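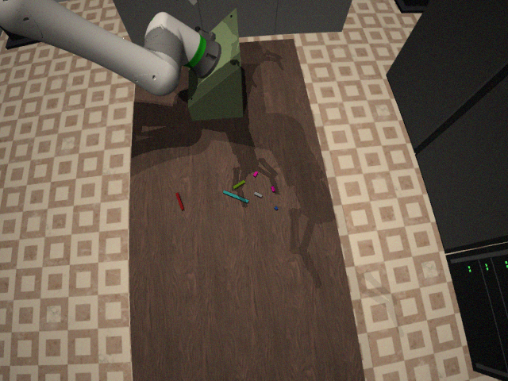 The Drallia cell in the simulator, arm parked over the far end of the table.

June
Posted by Markos Triantafyllou

Started before seven because I wanted the calibration done while the office was quiet. The plan was to go through the whole simulated cell one setting at a time and find out which ones I believe. Naseri handed it over with a note saying it was "configured and verified," and I have read that phrase on too many cells to get excited. Verified by whom, and against what? The note has no numbers in it.

Joint limits first. Two of the wrist limits were wider than the ones on the sheet we keep for the real arm, so the simulated one could happily reach poses we would never allow on the floor. I put them back. Then the home pose, which had been saved under three different names, two of them identical. Deleted one, kept a copy, and wrote down which is which, because I know what I'm like in a month.

After that I ran the Sturkeo pick script on the old settings to get a baseline. 2,807 attempts, 1,865 counted as good. The summary page calls this "stable." I call it a third of the picks going wrong, and I would like to know how a simulated gripper with no dust and no worn cable manages that.

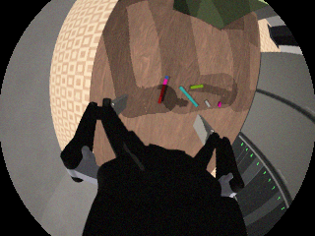
Gripper calibration took the rest of the morning. The offset from the flange to the fingertips had been typed in by hand, and I suspect it came from a different set of fingers. I opened the wrist camera and jogged in small steps to see if the numbers agreed with the view. That lens bends everything near the rim, so I only trust the middle. With the gray pads spread and the right one pointing up just short of the cyan stick, I had something to judge by, and the tool point the software reported was 11 millimeters away from where I would have put it. Corrected that, jogged away, came back, and it held. I did it again from the other side before I let myself write it down as fixed.

Then an hour lost to the lens settings. There is a checkbox marked "auto correct distortion" and as far as I can tell it does nothing. I tried it on and off and compared the views side by side. Left it off — if it does nothing I would prefer it did nothing in the open.

Lunch at my desk. Flurnico called to ask if we wanted their health monitoring module, which would "predict" faults in the cell. I asked if it would have predicted a mistyped tool offset. They are going to get back to me.

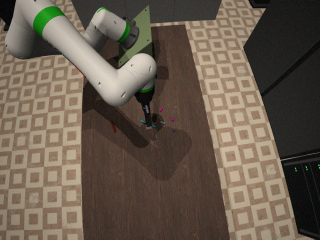

Lighting was the afternoon job, and I had been putting it off. The part finder is supposed to cope with any light, according to its manual, and I don't think anyone tested that with the arm in the way. The shadow is enormous. With the gripper down among the pieces it lies right over the middle of the table and carries on well past them, and the yellow-green piece beside the tool is half swallowed by it. The red bar off on the left is easy to pick out by comparison. So I moved the detection step to before the approach, when the arm can be pulled well back, and added a second, softer light to try tomorrow. I haven't turned it on. One change at a time or I won't know which of them did anything.

Ran a short batch at the end, 5 picks, all good. That proves next to nothing and I have written it in the log that way. The long run is going overnight with the new offset and the old light. If the failures drop I'll believe the offset was most of it. If they don't, I'm going into the friction values, which are all set to the same round number — never a good sign.

Home by six thirty. Forgot to back up the limits file, did it from the kitchen.

3 comments

palletjack wrote:
We had the same thing with tool offsets. Somebody swapped fingers, kept the old file. Check the payload mass too, it usually gets copied along with it.

Markos Triantafyllou wrote:
Checked. It was zero. Thanks, I think.

g_weld wrote:
You're being hard on the part finder. Mine does fine in shadow once you raise the exposure. What is yours set to?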